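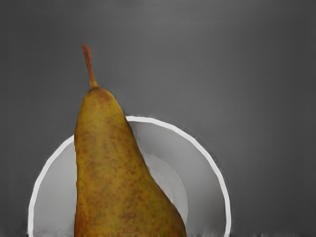
by the author of Esavstead | March | 2 min read | 300 shares

The Derkodance bias skirt has been in my closet since the label's first season, and the hem has never been level. I took it apart last month to find out why. These are my notes.

The shell is a viscose crepe from Vakulenko, cut on the true bias in two panels. The side seams are sewn with a plain lockstitch at normal density. A lockstitch has little give, so the seam holds its length while the cloth on each side of it keeps growing. The result is a dip at center front and another at center back.
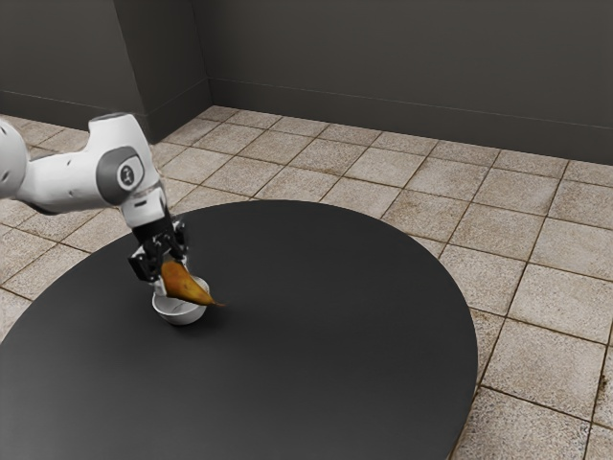

Hanging time is the other half of the problem. A bias panel should be hung before the hem is marked, and the label's care card suggests this one was not. I repeated the step at home, with the skirt upside down. Like the pear up there, it was gripped at the wide end with the narrow part pointing down, so the weight of the waistband pulled on the grain. After a night the dip was smaller. Hanging it the right way up for a second night brought most of it back, so I marked the hem from that position.
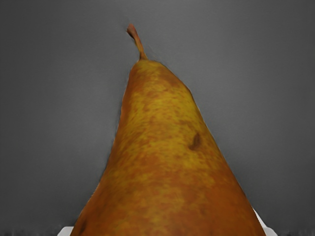 The seams were resewn with a narrow zigzag and the tension slightly lowered. I used Indimen thread, the fine polyester, on a domestic machine. The factory version was probably run at 3000 stitches a minute or more, and crepe stretches under the presser foot at that speed. Mine went through slowly, with tissue paper under the fabric.

I cut the new hem 7 millimeters above the lowest point of the old one. It is finished with a rolled edge, without tape. Tape would lock the circumference and the ripple would return. 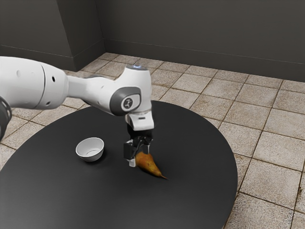
Kianoush Mazandarani wrote in to say that the zigzag is unnecessary if the seam allowance is stretched by hand while sewing, and that a wider allowance will press flatter on crepe. I tried this on a scrap. The seam was flat, but the stitch length varied more than I would accept on a finished skirt. The lining is next. It is cut on the straight grain and needs only a new hem.

7 comments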